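# Flesel 餐车菜单数据集

收录流动餐车与街边摊档的菜单文本,用于菜名归一化和菜系标注。原始菜单由 Ningsih Ngui 与 Irfan Krishnan 在 Grerkcombe 周日市集抄录,葡萄牙语部分由 Janaína Frota 校对。

## 内容

- `menus.csv`:菜单条目,共 900 行
- `vendors.csv`:摊主信息,共 514 行
- `cuisine_map.json`:菜系对照表,顶层 9 类

编码统一为 UTF-8,分隔符为逗号,字段内换行已替换为空格。

## 字段

| 字段 | 类型 | 说明 |
|---|---|---|
| `item_id` | 字符串 | 条目编号,跨版本不变 |
| `name_raw` | 字符串 | 菜单原文,保留拼写错误 |
| `name_norm` | 字符串 | 归一化菜名 |
| `cuisine` | 字符串 | 取值见对照表,可为空 |
| `price` | 浮点 | 标价,不含小费 |
| `vendor_id` | 字符串 | 关联 `vendors.csv` |

`name_norm` 一律小写,去除重音符号。带馅面点(empanada、pastel、curry puff 等)保留各自名称,不合并为“饺子”一类。同名异物的处理以摊主自述为准,例如智利与墨西哥摊位上的 tamal 分开编号。
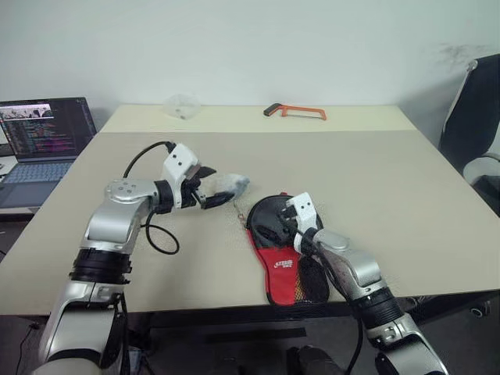
## 标注流程

1. 两名标注员独立填写 `cuisine`。
2. 意见不一致的条目交 Rohani Harahap 裁定。
3. 裁定后仍无法归类的留空,不使用“其他”。

混合菜系(如韩式塔可)只记主料做法所属的一类,副类写入 `vendors.csv` 的 `notes`。

## 已知问题

- 手写菜单的价格偶有误读,小数点缺失的尚未全部修正。
- 东欧菜条目偏少,Larysa Pavliuk 正在补充,预计四月并入。
- Drirum 的摊位更换过菜单,新旧两版都在表内,按 `item_id` 后缀 `a`、`b` 区分。
- 时令菜没有起止日期。

## 读取

```python
import pandas as pd
df = pd.read_csv("menus.csv", dtype={"item_id": str, "vendor_id": str})
```

不指定 `dtype` 时,编号的前导零会丢失。

## 许可

数据采用 CC BY 4.0。摊主联系方式已删除。更正请提交 issue,注明 `item_id` 和菜单原文。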